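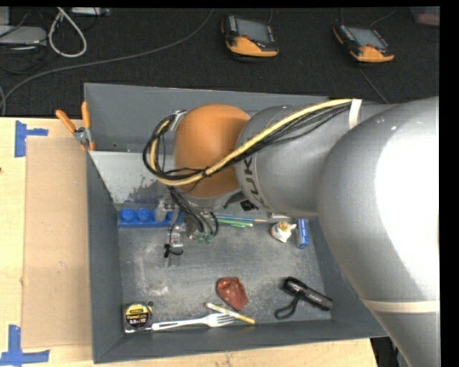
The suction tool at work over a bin of household items in the Premalix picking cell, Dunleavy.

Premalix Publishes Full Account of Dropped-Item Fault in Skodorero Picking Cell

DUNLEAVY – Premalix today released a full report on the fault that stopped its Skodorero picking trial in July, along with the corrected control settings and the test log. Anyone running a similar suction setup is welcome to use them.

The fault showed up on pick 1445 of a long unattended run. The arm lifted a flashlight, lost it on the way out of the bin and carried on as if the item were still held. The flashlight landed outside the bin, and the arm went through its whole placing move with an empty tool. It then did the same thing again on the next pick. An operator pressed the emergency stop. No one was inside the safety fence and no one was hurt.

"We were thrilled with how the run was going, and then we had a flashlight on the floor and a robot that was quite sure it hadn't dropped anything," said Amedeo Galli, lead engineer on Skodorero. "That second part is what bothered us. Drops happen with suction. A cell that doesn't know about a drop is a safety problem."

The team traced the fault to the way Skodorero read its Stotik vacuum sensor. The software checked for a good seal once, just after the lift, and held on to that answer until the item was due to be released. If the seal broke in between, the reading changed but the software never looked at it. Heavy items with rounded sides were the most likely to come loose during the fast swing over the bin wall. The sensor itself was working correctly throughout.

Skodorero now reads the sensor all the way from lift to release. When the seal goes, the arm slows to a stop and holds its position until an operator clears the cell. Top speed over the bin wall has been lowered for heavy items, and 2 missed seals in a row now end the run.

The cell has since completed 2792 picks with the new settings, using the same mix of pens, bottles, boxes and tools. It dropped 5 items. Each drop was caught and each one stopped the arm.

"I love that number, and I mean the five," said Calum Purves, who runs cell safety at Premalix. "Every one of those is a stop we would have missed before. We still want fewer drops, and there is plenty left to do on the tool side."

Unattended runs remain on hold while the team tests longer shifts with an operator present. The report also lists what has not been tested yet, including wet packaging and soft pouches that fold under the cups.

Copies of the report and log are available on request from the Premalix office in Dunleavy.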